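Vestley Community Hall Forum > Facilities > Lost property and the sorting bin

oluf_arnardottir wrote:
Members are reminded that items left in the hall are kept until the end of September. Small articles are placed in the front compartment of the metal bin. The rear compartment is reserved for keys and cards. Please do not remove the orange clamps between the two.
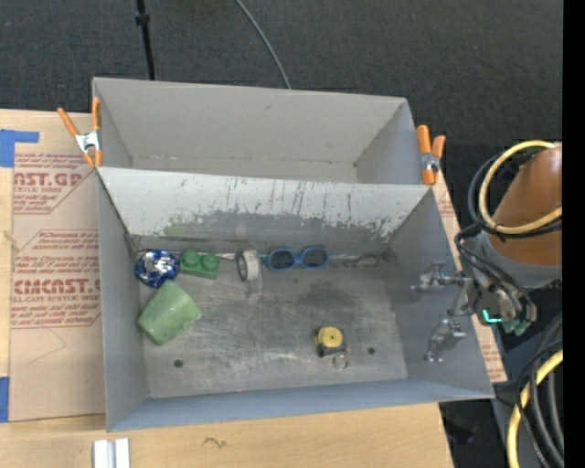 Photo: L. Hervieu / Vestley Hall Facilities

The tape measure, the sunglasses with blue frames and the green cup may be claimed at the desk, quoting reference 1540.

Vinetti wrote:
I must respectfully disagree with the arrangement. Sunglasses should not be stored on scratched metal beside a tape measure. A lined box would be more suitable.

Léonie Hervieu wrote:
The point is noted. A felt lining was priced at 15 pounds and the request was deferred. The paint on the sloping divider is also badly chipped – I would prefer to see that attended to first.

rerkport2 wrote:
I cannot agree that paint is the priority. May I also ask whether the roll of tape and the toy block are to be treated as lost property? The block could go to the playgroup.

oluf_arnardottir wrote:
Both are lost property and will be held for the full period. Claims are accepted until 5 pm.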